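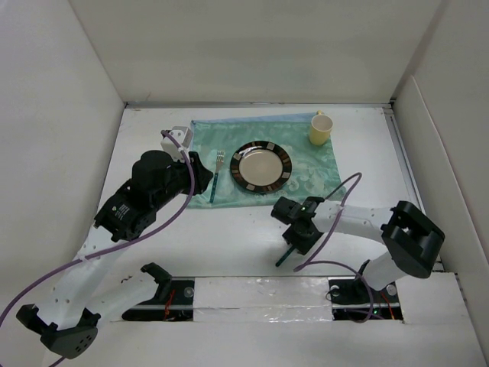
Figure 9.1. Poste à deux bras pendant la mise en place d'un couvert. Le bras droit tient encore un ustensile.

Chapitre 9
De la consigne à la trajectoire : planifier avec deux bras

Dresser une table est une tâche que l'on apprend enfant, et que l'on explique en une seule phrase. Pour le logiciel, cette phrase est beaucoup trop courte. Elle ne dit pas dans quel ordre poser les objets, ni quel bras doit les prendre, ni à quelle distance du set de table un couvert est considéré comme bien placé. Le présent chapitre est consacré au passage entre une telle consigne et les consignes articulaires que le contrôleur reçoit à chaque période.

Dans la figure 9.1, l'assiette, la fourchette et la tasse sont sur le set. L'ustensile à manche bleu-vert, dans la pince droite, n'y est pas. Le planificateur doit donc tirer de cette situation une liste de relations : la fourchette est à gauche de l'assiette, la tasse est dans le coin supérieur droit du set, un objet est tenu. Nous appelons cette liste l'état symbolique. Elle est pauvre volontairement. Elle ignore le motif du tissu et les reflets sur l'assiette, mais le module de perception, lui, ne peut pas les ignorer, et nous reviendrons sur cette difficulté dans la section 9.2.

On remarque aussi que le set est posé légèrement de travers. Faut-il aligner le couvert sur le bord de la table ou sur le bord du set ? Les deux réponses sont acceptables, à condition que le choix soit écrit quelque part. Dans la bibliothèque Pramach, que nous utilisons pour tous les exercices du livre, le repère de référence est un paramètre obligatoire de chaque action de dépose. Les premières versions prenaient par défaut le repère de la table, et beaucoup d'étudiants ont cherché longtemps une erreur d'étalonnage qui n'existait pas.

La deuxième question est celle du partage de l'espace. Les deux bras ont leurs bases sur le même bord de la table et leurs volumes de travail se recouvrent au-dessus du set. Une méthode simple consiste à réserver cette zone à un seul bras à la fois, au moyen d'un verrou. Elle est sûre, mais elle est lente : dans notre essai à Gretgate, le bras gauche a attendu pendant 65 secondes au total, pour une tâche composée de 11 actions. La méthode étudiée en 9.4 vérifie les collisions le long des trajectoires datées, ce qui permet aux bras d'avancer ensemble quand leurs chemins restent séparés.

Il ne faut pas oublier les câbles. Sur la figure, un câble violet forme une boucle au-dessus de l'avant-bras droit, et un autre descend le long du bras gauche. Le modèle géométrique habituel ne contient que les segments rigides, et un plan jugé correct par le vérificateur peut donc tirer sur une boucle ou la faire passer au-dessus de la tasse. Nous proposons de représenter chaque câble par une enveloppe élargie, solution grossière dont Chathurika Sikder a étudié les limites dans ses notes de cours à Gastenside.

Plan du chapitre
9.1 L'état symbolique et ses mises à jour
9.2 Perception des objets posés et des objets tenus
9.3 Affectation des actions aux bras
9.4 Trajectoires datées et détection de collisions
9.5 Reprise après une saisie manquée
Exercices

Connaissances supposées
Le lecteur doit connaître la cinématique inverse (chapitre 4) et les graphes de tâches (chapitre 7). L'exercice 2 demande en plus l'installation du simulateur Prata, décrite en annexe.

9.1 L'état symbolique et ses mises à jour

Soit S l'ensemble des relations vraies à un instant donné. Une action est définie par ses préconditions, qui doivent appartenir à S, et par ses effets, qui ajoutent ou retirent des relations. Pour l'action « déposer », la précondition principale est que l'objet soit tenu par le bras désigné. L'effet attendu est que l'objet ne soit plus tenu et qu'il soit situé dans la région cible. Nous disons bien « attendu » : tant que la perception n'a pas confirmé la dépose, l'effet reste marqué comme provisoire, et aucune action qui en dépend ne peut commencer.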